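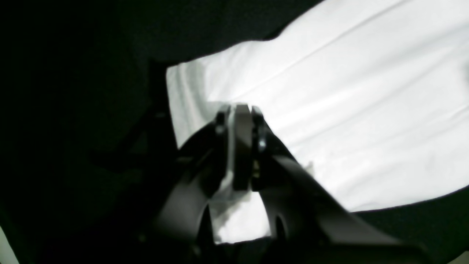 Gripper closed on white cloth

Ticket: Weekly mood check-in scores missing from Cuvora dashboard
Opened by: Adeel Orakzai, Kavholm outpatient clinic
Assigned to: Doğukan Öztürkmen
Status: Resolved

9:10 am – Adeel
Depression questionnaire scores for 38 patients are blank this morning. Patients say they finished the form on their phones. Staff need the scores before medication reviews at 1 pm.

9:32 am – Doğukan
The forms did reach the server. The scoring job stopped partway through the queue. Please don't ask patients to fill them out again, it will create duplicates.

10:05 am – Doğukan
Log shows the job failing on one record. The free-text sleep question has a limit of 3000 characters and this answer is longer. Everything queued behind it was held.

10:20 am – Adeel
Can you check whether safety alerts were held too? We phone those patients the same day.

10:41 am – Doğukan
Alerts run separately and went out on time. Two are in your inbox under Cendulard.

11:15 am – Doğukan
Raised the limit and restarted the job. It finished in 46 seconds.

11:28 am – Adeel
All 38 scores showing. Spot-checked four against the raw answers and they match. OK to close.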